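Hala Obeidat
17 Apr 2022

1/ ok so a few of you asked what I do all day now that the sorting line at Neditz has arms on it. Long answer coming, get a drink

2/ Quick background. I was on the belt at the Plostthorpe site for four years. Cans, trays, film, foil, whatever people throw in the wrong bag. You stand there, it comes at you, you grab it. Great for podcasts, terrible for shoulders

3/ Last July they put in two arms from Jernau at the end of the line. We all figured that was it for us. My sister started sending me job ads the same night (she means well!!)

4/ What happened was weirder. The arms were fine with bottles and hopeless with anything squashed. A flat can, a bit of netting, shiny foil, forget it. They'd hover over it like my dad over a parking meter

5/ So a handful of us got moved to what the office calls demonstration work. You hold a gripper in your hand, two fingers with blue pads, and pick things up the way you'd want the arm to. Then you put them where they go. Then again. And again

6/ It's done away from the plant, in ordinary rooms, with ordinary clutter all over the place. I like that part a lot. There's a window! I had not worked near a window since I was a teenager

7/ Things that got better: my back, my ears (the belt was LOUD), being able to stop for a second when I feel like it. On the belt you stopped when the belt stopped

8/ Things that got worse: I miss people. On the line you had a whole row of folks to complain with. Now it's me and maybe one other person, both concentrating on a candy wrapper

9/ Also the money. Same hourly rate but no night bonus, and that was 220 a month for me. I've asked about it twice. Still waiting on a proper reply, and if anyone from the office reads this, hi

10/ And your grip gets tired in a totally different place, right at the base of the thumb. I switch hands when I can. The squeeze has to be gentle too, you can't go in like you're opening a jar

11/ Boxes I find pretty easy, you go in from both sides and up it comes. Crushed cans are the ones I grumble about. They roll, they slide, and there's never a good side to grab

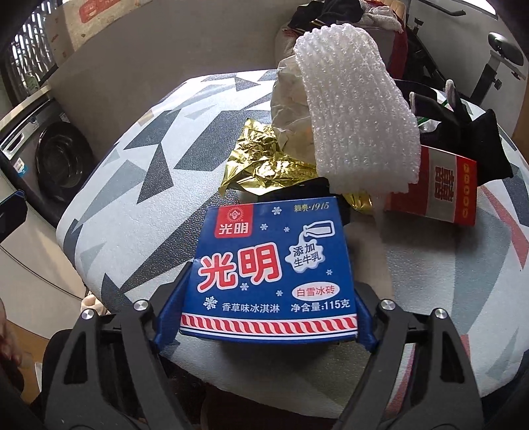
Ice cream box in the first one, two crushed cans on the board in the second
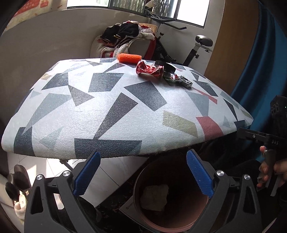

12/ People ask if I feel like I'm training my replacement. Some days yeah, I do. My old spot on the belt is gone and I don't think it's coming back. Four of us took the move, a few took the payout, and I don't blame either group

13/ Jaber from my old shift stayed at the plant and minds the arms now. He clears jams, resets them, wipes the pads. He says it's calmer but he walks way more than he used to, and if both arms quit at once it's just him and a very full belt

14/ What I'd want if your workplace is about to do this: ask early who gets retrained and on what pay. Get it on paper. We asked after the arms were already bolted down and by then everybody was "looking into it"

15/ Someone in my DMs wanted to know if you need a computer background. Nope. I had half a day of practice, and most of that was learning to slow down

16/ Anyway that's the job. Happy to answer stuff, but I'm back on cans tomorrow morning so replies might be slow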